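Brullholm Bench Check: Two-Arm Cell, Block and Box Trials
Checklist with my comments, for anyone running the Kultley method

I keep this one by the keyboard and go through it top to bottom before every batch of trials. The boxes are the official part, the comments are just me talking. If you only read the boxes you'll be fine, but the comments are where I put the stuff that cost me an afternoon!

Quick reminder of what we're testing. The Kultley method lets the arm make a contact guess before the fingers close, and then scores that guess against what the fingers report. A person sits at the table the whole time, so the safety items and the research items are pretty tangled together, and I've given up trying to separate them.

PART A. BEFORE POWER

[ ] Cloth laid over the full work area, edges hanging free
Comment: Wrinkles are OK (I used to iron the thing, which was silly). What I don't want is a fold tall enough for a fingertip to catch on the way down.

[ ] E-stop within reach of the seated person
Comment: Sit in the chair and reach for it. Don't eyeball it from across the room.

[ ] Arm cables have slack through the full motion
Comment: Walk the arm by hand through the high pose and the low pose and watch the loops near the wrist. A loop that looks generous up high can get tight down low.

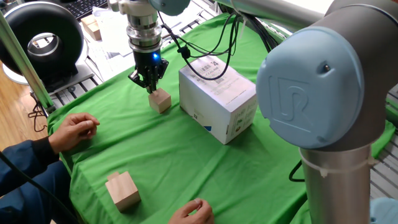

[ ] Second arm parked and locked out in software
Comment: We have 2 arms and the method only moves one. Check the lockout on the pendant and then check it again after any restart, because a restart clears it. I've asked for that to change.

PART B. SPEED AND FORCE

[ ] Tool speed capped at 200 mm per second
Comment: The Luangrath planner will happily ask for more. The cap belongs in the controller's safety settings, so please don't put it in the planner config and call it done. I did that once and the numbers from that whole morning went in the trash.

[ ] Finger force on the low setting
Comment: Low is plenty for the small pieces. If a grasp slips on low, write it down as a slip and keep going! Slips are data, and turning the force up halfway through a batch means you've got two half batches.

[ ] Slow approach on for the last stretch of every descent
Comment: Leave it on even for dry runs. 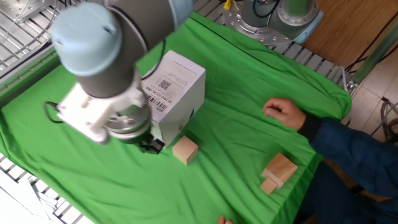 PART C. LAYOUT AND PEOPLE

[ ] Objects placed for the trial type
Comment: The contact guess does its best work on plain shapes with clear sides, and its worst when something tall is crowding the target. So the cluttered trials are the ones I really care about. The little wooden cube sitting right by the white box is a good tough one, with the gripper coming down next to both of them, and the two blocks leaning together off to the side give the planner another shape to sort out. If the guess picks the box when the target was the cube, mark it "wrong object" and not "miss." Those are separate columns and the Dasemano scoring script treats them very differently.

[ ] Hands resting, fingers relaxed, outside the reach of the active gripper
Comment: Resting on the cloth is allowed in this protocol. Reaching in is not, unless the arm is stopped. I know it's tempting to nudge a block that landed crooked. Stop the arm, nudge, start again. It's a few seconds.

[ ] Sleeves close to the wrist, no dangling badges
Comment: I got caught on this one myself in January. Lanyard off, every time.

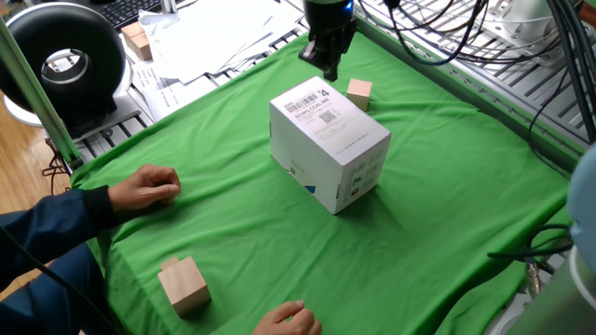 [ ] Stop test done twice, once from each side of the table
Comment: Both stops have to hold until someone resets them. If either one lets the arm creep, we're finished for the day and it goes on the fault sheet.

PART D. DURING AND AFTER

[ ] Log running before the first descent
Comment: Look for the file growing. A green light on the logger only means the logger is on.

[ ] Guess and finger reading saved for every trial
Comment: We're at almost 300 scored trials now, and so far the guess holds up nicely on lone blocks and gets shaky near the box. I'm not ready to say why. My hunch is the box edge, but I'd like the next batch in before I start telling people that.

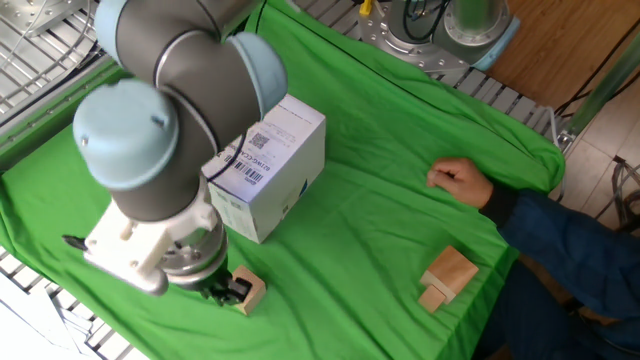 Page last changed: January, 4:40 p.m.

[ ] Gripper opened and arm raised before anyone clears the table
Comment: Open first, then raise.

[ ] Fingers wiped and checked for play
Comment: Wiggle each one gently. If one moves more than its partner, tag it and swap the set before the next batch.

[ ] Fault sheet filled in, even if it just says "none"
Comment: A blank sheet looks the same as a forgotten one, and I can't tell them apart a month later.

[ ] Power down, pendant back on its hook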